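Skirico Kitchen Clips, open day set

README, last touched in December

Hi! This folder holds the recordings I brought back from the robot open day at the Fleneo lab in Zorkombridge. I went along as a guest, got talking at the sink for way too long, and came home with permission to share the lot (thank you, Fleneo folks!).

What's in it

1,391 short clips in 4 folders, all dish handling: picking things up, passing them from hand to hand, working over the rack. The folders go by session, and the session names are whatever I typed at the time, so please don't read much into "sink_again".
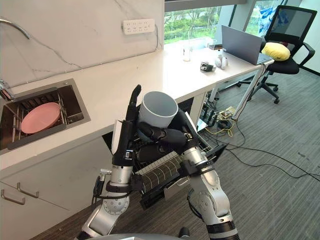
Two-handed clips have "bi" in the name. They're my favorites and also the hardest to label, because I never settled on when a handoff starts. I went with first contact by the second hand. If you prefer another rule, the raw timings are in handoffs.csv and you can redo it in an afternoon.

Views

Most clips come with a head view and a wrist view. They don't start on exactly the same tick, so use the offset column before you line them up. I forgot once and spent a whole evening blaming my own code.
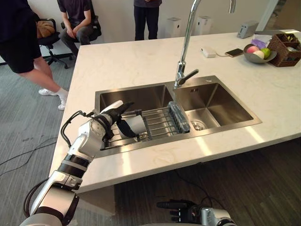 Head view: one hand at the dish rack, the other down by the counter.

Visitors do turn up in the background here and there. The Kapoor folder is a bit of an odd one out: same kitchen tasks, but labeled with the Kapoor tool, which writes frame numbers where everything else has seconds. There's a small converter script next to it. 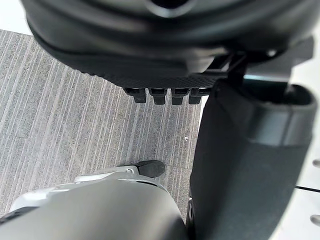
Wrist clips can be up to 3,000 frames long, and plenty of that is travel between grabs. I trimmed 400 of them by hand and then gave up, so check the "trimmed" column if idle time matters to you.

Known problems

- "cup" and "mug" are both used, sorry
- a few clips have no end label
- sound was dropped from everything

Using it

Research and teaching are fine, just mention Skirico somewhere. If you fix the cup/mug mess, send me the file and I'll swap it in!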